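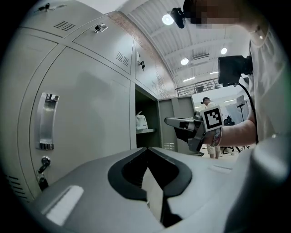 Truvley has changed the terms of its home decluttering plan, and from March the storage part of the plan will be billed apart from the sorting sessions. The company, which runs the service with the organizing firm Borkowska, says 2,639 households are now signed up. Under the old terms, clients boxed up items they could not decide on and left them in a shared room for 9 months. The new terms give each household its own compartment for 24 weeks. Light-gray metal lockers with a recessed pull handle, ventilation slots and a key lock below the handle are the type listed for clothing and paper. Bulky goods are excluded.

Sessions are still sold in blocks of 3 and cover one room per block. Clients fill out an inventory sheet before anything is moved, and the sheet is kept in Sukport, the scheduling software both firms use. Items not claimed at the end of the term go to the Girine resale outlet, with proceeds credited to the client less a handling fee.

Households already on the plan keep the old terms until their current block ends. Requests for a larger compartment must be made in writing.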